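Robotic slope mowers: what we sell, and what to ask before you buy one

Brallthorpe carries two remote and self-driving mowers for banks, berms and open hillsides: the Dadero and the larger Tundwood. Both cut grass. Both cost more to own than the brochure suggests, and I would sooner have that argument with you now than in the first season.

My name is Rok Radonjić and I handle grounds equipment here. I spent years buying this kind of machine for other people before I sold any, and I still read spec sheets like a buyer who has been burned.

Start with the slope rating

Every maker prints a maximum angle. Treat it as a number measured on dry, even turf with fresh tracks and a careful operator. Your hill has roots, soft spots and a side that never gets enough sun. If a machine only just meets your steepest section on paper, budget for hand trimming there. We have yet to see a site where the trimming crew went away completely, whatever the savings chart said.

Shade and tree cover

Both models find their way by satellite. Open grass is easy. Under a heavy canopy the signal can drop, and the mower will stop and wait for someone to walk out to it. The Tundwood has a camera backup that is meant to cover the gap. It helps in steady light. On ground that goes from full sun to deep shade and back again, it has been less convincing in our own trials, and I would not pay extra for it until you have watched it run on your property in the middle of the day.

Leaf litter is the other thing. Neither machine collects. They chop what they pass over and leave it, and a thick layer of palm debris will have to be picked up by hand first. Fallen fronds are a job for a person with a cart.

What it costs after the sale

Blade set, Dadero: $11 per disc, sold singly
Correction signal subscription: $600 a year, per machine
Replacement battery, Tundwood: $1867
Running time per charge: up to 8 hours, by the maker's figures

About that last line. It assumes flat ground. Climbing eats battery, and we will not quote you a slope figure because we don't believe any of the ones we've been given. Plan for a charge in the middle of the work day and be pleased if you don't need it.

The subscription is what people forget. It is not optional on either model. If you let it lapse, you own a remote-control mower, so put it in the operating budget along with the blades.

Financing and leasing

Leases go through Vlachou. Read the damage section twice. Rollover is listed as operator error unless you can show the machine was inside its rated slope, and proving that means having your site surveyed beforehand. We can arrange the survey. You can also hire your own surveyor, and some buyers prefer it for obvious reasons.

Who should probably wait

If your open grass is small, or if most of it sits under trees, a walk-behind and a decent string trimmer will do the job for a fraction of the money. The same goes for sites that are open to the public all day. Both mowers stop when a person comes near, as they should, and on a busy lawn they can spend more time stopped than cutting.

Demos

We bring the machine to you and run it on your worst ground, at the hour you would normally mow. Ask for the steep part and ask for the shady part. A demo on the flat bit next to the parking lot tells you very little. Prices and terms on this page were checked on 17 May 2026 and do change, so get a written quote before you take anything to your board.

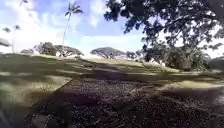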